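Clilo Liquid Handling Kit: a season with our robotics club

Rating: 5 out of 5

Our club has been through plenty of "activity packs" for robot arms, mostly foam blocks and plastic fruit, and the students get bored with those in an afternoon. The Clilo kit kept them busy from March right up to the Ulo student challenge, and they're still asking for table time!

You get graduated cylinders, spouted beakers, cups, a syringe and a thick booklet of tasks sorted by difficulty. You supply the arms, the water and the food coloring. We paid $205 with shipping.

The plastic is light and has a bit of give, so a heavy-handed grip program won't end in broken glass. The numbers are big enough for younger students to read across the table, and the cylinders have a nice wide base.

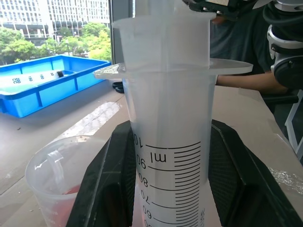 The tasks

The early cards are plain pick-and-place, then it moves on to pouring, and after that things get properly hard (the syringe card ate two whole meetings and I loved every minute of it). Zawadi Koech, a junior who had never touched a robot before this year, took over the two-arm cards and rewrote our grip settings from scratch. Every attempt goes in a log, and ours stands at 2,703 entries, which the kids are very proud of.

I'd have liked a second syringe in the box. Share one between two teams and you'll hear about it. 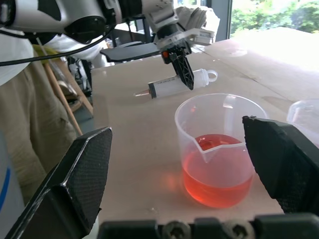 Setup and cleanup

Give yourself a full meeting for setup the first time. The booklet assumes you already know how far your arms reach, and we didn't. We worked that out with masking tape and a lot of arguing. The Brirnov set we had before came with a printed mat, and I do miss that mat.

Food coloring is the other thing to plan for, especially the reds and oranges. We lay flat cardboard over the whole table before anybody opens a bottle, and it makes a good working surface too - clear cups and beakers are easier to pick out against plain beige than on our old patterned cover. Swap the sheets when they get too scuffed and keep paper towels close.
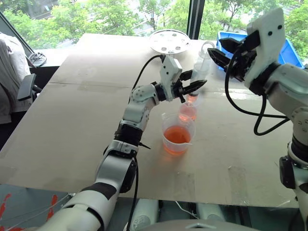 Scoring at the Ulo challenge is mostly about volume, so our last few weeks were all small pours and careful reading. Go easy on the amounts when you start. A shallow layer in a small cup, like the one in the left gripper, is plenty for learning how fast to move, and you can work up to fuller beakers later. Our team finished with 3,014 points, well up on last year, and the Barbier school team came over afterward to ask what we'd been practicing with. I wrote the name on the back of their score sheet.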